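Louro upstairs room - second progress report

To: Hanneke Bosman, Tasport Small Grants
From: Glenys Meredith, Louro, Sullgate
Oct 1, 2023

Hi Hanneke,

You said on the phone you'd like the second report to be longer than the first, and that you didn't mind if it rambled a little, so please remember you said that! I'm writing it at the downstairs counter with the door propped open, and I've already been interrupted by a man with a trunk full of cabinet hinges. (We took them. Of course we took them.)

For the new person in your office who'll be reading our file: Louro takes in leftover and secondhand house parts, mostly for bathrooms and kitchens, and sells them cheaply to people fixing up their own places in Sullgate. The shop is downstairs and it's packed. The grant is for turning the old office upstairs into a room where people can look at the bigger pieces properly, stand back from them, measure them, and think for a minute. Downstairs you can hardly open a cabinet door without hitting someone in the knee.

Where the money is

The grant was $2000. As of today we've spent $1054 of it, and the receipts are in the envelope Berwyn Jarman is dropping off to you. The largest part went on the electrical work, which had to come first and which I told you about in the first report. After that it was paint for the walls, filler, a new lock for the door at the top of the stairs, and a stair rail that doesn't wobble. The smallest receipt in there that I'd like to draw your attention to is the one for $114, because it wasn't in the budget I gave you. It paid for a van and a driver for one morning in September, when a contractor across town called to say we could have a load of boards and bathroom pieces if we got them out by lunchtime. I should have called you first and I didn't, I just said yes. If Tasport would rather not cover it, tell me and we'll move it over to the shop's own account, no hard feelings.

That leaves $946, most of it promised to the wall rack and the rest to lighting. More on both further down.

What's been done since the last report

The walls are painted. I know that sounds like one line, but it took us much longer than I planned, mostly thanks to the old shelving brackets. Whoever had that office before us must have loved shelves. Every bracket left a hole, every hole needed filling and sanding, and then the filler showed through the first coat and we had to go back to it. Thaddeus Gallagher did nearly all the second coat by himself over three evenings and wouldn't take anything for it except supper. The white makes a huge difference. It was a kind of mustard before, and it made every sink we carried up there look grubby.

The floor we left alone. You asked about that when you visited, and I said we might put something over it, but we've changed our minds. It sweeps easily and it's in good condition, and we've bought felt pads for the feet of anything heavy. I'd rather spend the floor money on the rack.

The stairs are better too. There's the rail, and Berwyn took the door off its hinges at the bottom and rehung it so it opens the other way, which gives us a proper turn when we're carrying something long. Before that we'd been getting boards up by standing them on end and sort of walking them around the corner - not a method I'd recommend to anyone with a bad shoulder, and I have two.

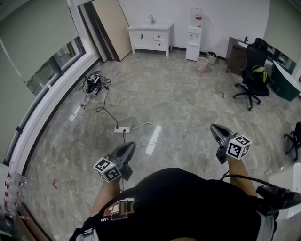 Getting the first large pieces in place was the part I'd been looking forward to, and it has also been the part where I've learned the most about what this room can and can't do. My drawing in the application had the bathroom furniture in the middle of the floor so people could walk all around it. That lasted one afternoon. Anything with a back to it looks wrong out in the open, and you can't judge the depth of a cabinet unless there's a wall behind it, the way there will be at home. So the white vanity has gone against the white wall at the back, and you can see it makes sense there, with the sink top and the chrome faucet at the height they'd be in somebody's bathroom. It's a nice practical piece, that one, with the two small drawers on the right and the door with dark handles beside them. The boards are next to it, leaning on the wall with the beige one at the front and the dark ones behind, and I'm less happy about that. It's fine as a stopgap. As a way of selling boards it's hopeless, as people buy the one they can see and never ask about the brown or the black.

That brings me to the rack. In the application I described "wall storage for panels," and I think I had in mind something like a giant toast rack, with slots. Annunziata Greco, who has been fitting out shops for longer than we've been running one, came up and had a look and talked me out of it very kindly. Her objection was that tall boards in slots are heavy to lift out, and customers will do it by themselves no matter what the sign says. She'd like us to go with a shallow ledge along the wall and a bar in front at chest height, so that the boards stand nearly upright and you can tip them forward one at a time like records in a record store. She's drawn it up, and I've put a copy in the envelope. She wants paying for the materials and one day of work, and it comes in under what I'd budgeted for the slots. Unless you object I'd like to say yes to her this month.

The window side

We have a lovely big window up there, as you know, and it's the best thing about the room and also a bit of a headache. By mid-afternoon on a sunny day the light bounces off the shiny floor and straight up into your face. We've been keeping the roller blind part of the way down, so the upper half is covered and you still get daylight and some green underneath it, and that's a decent compromise for now. It does mean that the back corner, where the boards are, can look dull, and a beige board in a dull corner looks like a different beige from the one you get home with. We've had one of those come back to us already! (A very nice woman, no fuss at all, she swapped it for a paler one and bought a towel rail.)

So the lighting money is going on two adjustable lamps for that back wall. I had been looking at a track with spots from Zinalero, and I'd more or less set my heart on it, but it would've meant calling the electrician back and the cost of that would have swallowed the lot. The lamps just clamp on. Thaddeus has a pair on trial in his garage and says they don't get too hot, which was my worry with boards close by.

Who's been using it

We haven't opened the room to everyone yet. What we've been doing is taking people up when they ask about something bigger, one household at a time, with one of us along. That's been four households so far, and I've found it really useful to listen to what they say when they get to the top of the stairs. Everyone goes straight to the vanity. Everyone turns the faucet, even though there's obviously no water to it. Two of them asked for a tape measure, so there's now one on a string by the door, and one couple asked whether they could sit down and argue about it in private, so I'm looking for a bench.

One person couldn't manage the stairs, and I want to put that in here plainly since you asked us about access at the start. We brought what we could down to the counter and I took measurements of the rest and read them out, and she was gracious about it, but it isn't good enough. Berwyn is going to make up a binder with sizes, colors and prices for everything upstairs, to be kept at the counter. I'd like to talk to you about whether there's any route to something better in a later round.

What hasn't gone well

The sample shelf for tiles and handles. I said it would be up by the end of September and it isn't. We had the wood, then we sold the wood (my fault, I didn't put a label on it), and now we're waiting for something similar to come in. I could buy new, but it feels silly in a shop full of secondhand lumber.

Labels in general, come to that. Things go upstairs without a price and then nobody downstairs knows what to charge. I've started a rule that nothing gets carried up without a tag tied to it. I've broken the rule twice myself.

I'd also underestimated how much sorting goes on before anything is fit to show. That September load took most of a week to get through, and a fair bit of it was swollen at the edges and had to go. The good pieces were very good, and I'm still glad we said yes, but next time I'll go and look before we send a van.

What's next

Annunziata's ledge and bar, if you're happy with the change. The lamps. Tags on everything. The binder. A bench, if one turns up. Then I'd like to open the room on Saturdays - or whichever day suits, I haven't settled that with the others - and see how it goes with people wandering up by themselves.

Three things I need from you, whenever you have a minute: a yes or no on the van, a yes or no on changing the rack design, and whether the final report has to be on the Tasport form or whether a letter like this will do. I'd much prefer the letter, as you can probably tell.

Come by and see it if you're over this way. The kettle's downstairs, but I'll carry a cup up for you now that there's a rail to hold on to.

Warmly,
Glenys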